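Sadden Cushions – README

A small set of material on arranging printed throw cushions on brown leather seating. It began as a notebook of patterns I loved and grew into a proper folder, with photos, fabric notes and a log of every arrangement tried in the front room. If you like busy prints on plain upholstery, come on in, there's plenty to look through!

Version: 6
Maintained by: Beril Gündoğdu
Last big update: August

What's in the folder

photos/ – 3007 pictures of cushions being placed, plumped, straightened and swapped
arrangements.csv – 167 rows, one for each arrangement, left to right as you face the seat
fabrics.csv – 127 covers with ground color, main motif and closure
notes/ – longer write-ups, mostly on color and on how a filling sits after an evening's use

The arrangements file is the part I go back to most. Each row has the seat (armchair or sofa), the covers used, whether the cushions stand square or on a point, and a free comment. The comments are all over the place. Some say "yes!!" and others go on for a paragraph about one shade of coral.

Terms used

"Ground" is the background color of a print. "Square" means the cushion stands on its bottom edge, "point" means it stands on a corner. "Chop" is the dent some people put in the top edge with the side of the hand. I'm not a chopper, but the column is there and it gets filled in when friends come round.

The two print families

Navy folk floral. Small blossoms in sky blue, white, red and coral on a deep navy ground, with leafy sprigs between them. It has so much going on, and brown leather calms it down beautifully. Filed under the working name Jitance.

Cream arches. A lattice of scalloped dark gray arches on slim columns with a plant in each opening, and touches of ochre-orange that pick up the warmth of the leather. Filed as Procházka. It needs a blue neighbor, in my opinion – on its own it looks a little formal.
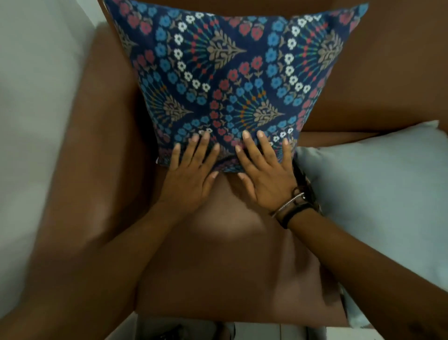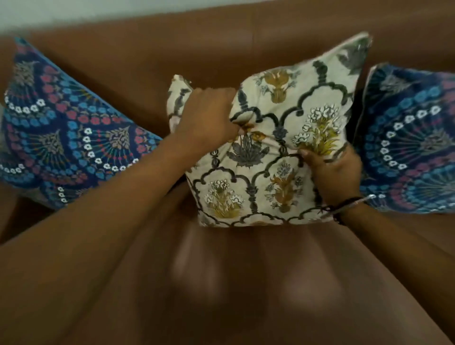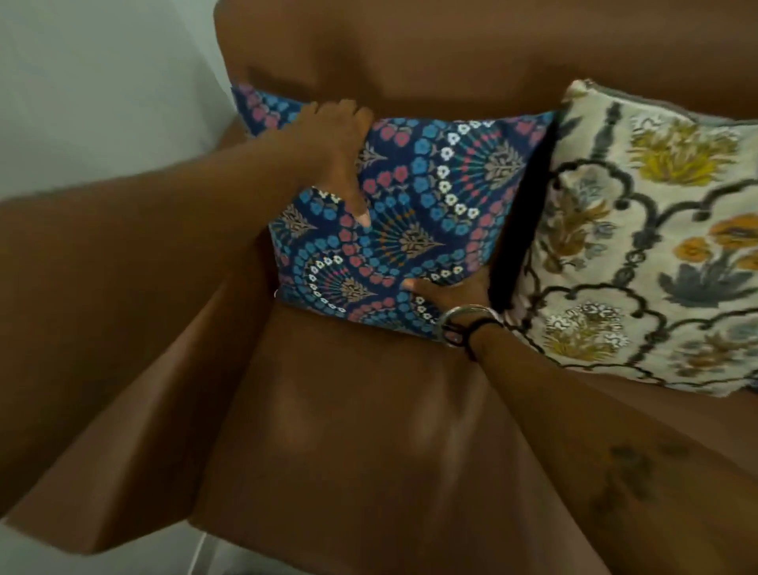

Beril Gündoğdu wrote back after the last round of edits that a cream cover between two blues is the safe choice, and that the log ought to have more rows with the cream at one end, next to the arm, where it gets leaned on and the print has to look good creased. Fair point, and I'm adding them. The first few are already in under the comment "end seat."

How to set a row down

Shake the cushion by two opposite corners and push the filling well into them. Stand it against the backrest, press the lower edge back, then step away and look from the doorway before touching it again. Write down the first arrangement as well as the one you settle on. I used to skip the first one and I miss those rows terribly.

Known gaps

Closures are missing for the covers in the Dosta batch. The color column mixes "navy" and "dark blue" and I haven't settled on one. Evening photos make the cream look yellow, so use the afternoon ones for color matching.

Adding your own

Send your rows in the same column order, with the cover names spelled as they are in fabrics.csv. New prints are very welcome, especially greens – there are hardly any so far, and I'd love to see a mossy one on brown leather.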